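Planifier malgré les ombres : notre projet de simulation à deux bras
Fotini Nikolaidis et Lambros Konstantinidis, rapport de projet, juillet 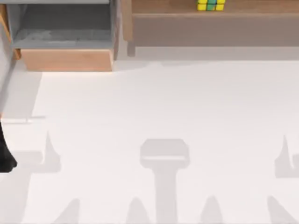
Figure 1. Vue simulée : le bac gris, le banc en bois et les ombres portées sur le sol blanc.

Quand nous avons repris le planificateur Odel, nous pensions (un peu naïvement !) passer l'essentiel du semestre sur les trajectoires. C'est finalement la perception qui nous a occupés cinq semaines, tant notre segmentation prenait les ombres pointues des doigts pour de vrais obstacles, et le planificateur, très docile, les contournait.

Nous avons donc rendu 2 858 images avec des éclairages variés, puis ajouté au réseau une classe « ombre ». Sur les 136 images de test, il en reste sept où un faux obstacle apparaît, presque toujours près du bord inférieur. Le module de planification, lui, n'a pas changé d'une ligne, et nous en sommes assez contents. Le code est dans le dépôt Holten, avec les scripts de rendu.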